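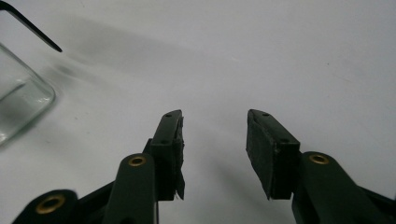
Kitchen and dining room walk-through, Koltura House
Checked by Ayten Oral, 16th July, with Marlene Bragança from the kitchen

1. Exits and hallways
OK. Both doors open all the way and the bar on the back one moves easily. Someone had parked the high chairs by the side exit again, so we moved them under the stairs. Please leave them there, even on busy Sundays when I know it's a nuisance to go and fetch them.

2. Fire extinguishers
One OK, one needs attention. The one by the stove is fine and the needle is in the green. The one in the pantry has no tag, and I couldn't find a record of it anywhere in the binder. Gilmar Barbosa is going to call Hesar and ask them to come out. Next full service is in October.

3. Stove hood and filters
Needs work. Marlene and her crew do a lovely job on the counters – I could have eaten off them – but the filters are sticky to the touch and there's a drip line forming on the left side. Soak overnight and check again.

4. Fridge and freezer
Fridge 40 degrees, which is as warm as I'd like to see it. Turn the dial down one notch and write the reading on the door sheet every morning. Freezer OK. There was a tub of soup in there with no date on it, and I'm sorry, whoever made it, but out it went.

5. Floors
Mostly OK. The mat by the sink curls up at one corner and I caught my own shoe on it. Replace.

6. Outlets and cords
Not OK. The big coffee urn is running off an extension cord behind the bread table. Slamet Ngui has offered to move the table closer to the wall outlet, bless him, and until he does please don't use the urn.

7. First aid box
OK, but low on the small bandages and completely out of burn gel. I've added both to the shopping list.

8. Ladder and step stool
Ladder OK. The stool wobbles – I stood on it for a second and got right back down. It's in the shed with tape across it until Gilmar can look at the legs.

Still open from last time: the light over the cellar steps, and the loose handle on the pantry door.

Thank you all for putting up with me and my clipboard, and thank you Marlene for the coffee cake.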